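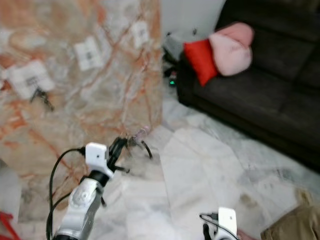
Notes on the key-hanging set, August

The key task has the worst ratio of effort to usable examples of anything we have collected for Biven so far. I had it down as a short job. Keys on a hook, keys off a hook, move them to another hook, repeat. Most of a month went into it.

The policy we are training takes head camera images and joint positions and predicts a short chunk of arm motion. It copies whatever it is shown, including hesitation. If the operator stops to think before closing the fingers, the trained policy stops there too, and sometimes never starts again. So the first rule on my sheet is that the operator decides on the target hook before recording begins.

The second rule concerns the panel. We use a freestanding marble-pattern panel with adhesive hooks taped to it. The orange veins are useful. On a plain white surface the model finds the hooks by contrast alone and then fails on anything patterned. With the veining it has to learn what a hook looks like. Its early guesses were poor, and it spent a whole evening reaching for the tape.

Joelle Geagea did the first 30 episodes and I did the next batch. Our styles differ more than I expected. She comes in from below and lifts the ring over the hook in one motion. I come in level and correct twice. Mixed together, the two styles gave a policy that started her approach and finished mine, with the ring ending up beside the hook. I now label episodes by operator and train on hers first.

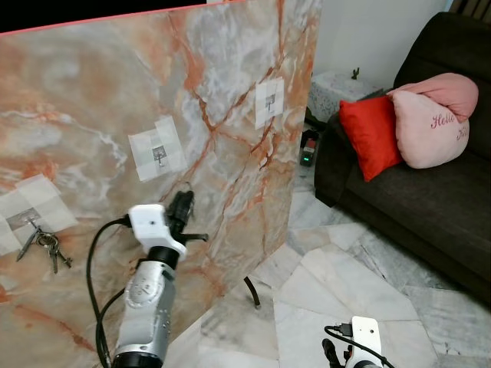 Key rings are awkward because the keys swing. The ring has to be gripped with the load hanging free, and a long key can turn the whole bunch after the fingers close. I tried waiting for the swing to die before recording the placement, which made clean data and a slow policy. Current practice is to keep moving and discard the episode only if the ring slips.

Discards are logged with a reason code. I use 4 codes: slip, wrong hook, operator pause, dropped frames. Prollix, our logging tool, will accept free text in that field, and I regret having used it in the first week. Failed grasps followed by a recovery are kept and tagged separately.

Open items: vary the hook heights more, re-run the wrist calibration, and split the validation set by panel angle instead of by session. The last one will probably make our numbers look worse. I will post the new ones when the training run finishes.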